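Print this page | E-mail this page

Why Do Cooks Use a Cutting Board?
Hisonia Kids — Kitchen Corner

Ever watched a grown-up chop an apple? Bet there was a board under it. Not the plate, not the bare counter. A board. Why bother?

Couple of reasons. Knives are sharp and counters are hard. Stone counters are really hard! A knife that hits stone gets dull fast, and a dull knife slips. Slipping is bad. Fingers are nearby.

Wood is softer then stone. The knife edge sinks in a tiny bit and stops. You can see the little lines it leaves on an old board — run your finger over them (knife put away first, please).

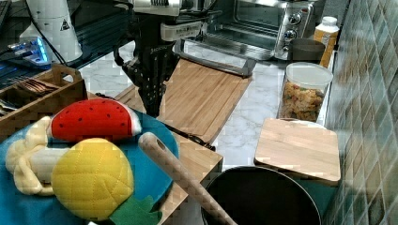
Bamboo is a funny one. Looks like wood, gets called wood, but the plant is realy a grass. Yes, like the lawn. Only giant. To make a board, people cut the stalks into long strips, press them side by side and glue them tight. The strips still show in a big bamboo board, like the light tan one on the marble counter. Look for lines running along it. Toy fruit can stay on a blue plate, no chopping needed for a plush pineapple.

Bamboo grows fast too. Cut it down and new shoots come up from the same roots. No replanting. Trees mostly take a lot longer.

So what about germs? Juice from raw chicken can hide in those knife lines. That's why lots of kitchens keep 2 boards — one for raw meat, one for fruit, veggies and bread. Never swap them. Wash with hot soapy water, rinse, stand it on its edge to dry. Don't leave a bamboo board soaking in the sink, it can swell up and crack.

Try it at home
Ask a grown-up what your boards are made of. Plastic? Wood? Bamboo? Tap each one with a spoon. Do they sound the same? Now put a damp dish towel under one and try to slide it. Stuck, right? Cooks use that trick all the time.

New word: grain. The lines you see in wood or bamboo, they show which way it grew.

Next up in Kitchen Corner: why does bread go stale?

Print this page | E-mail this page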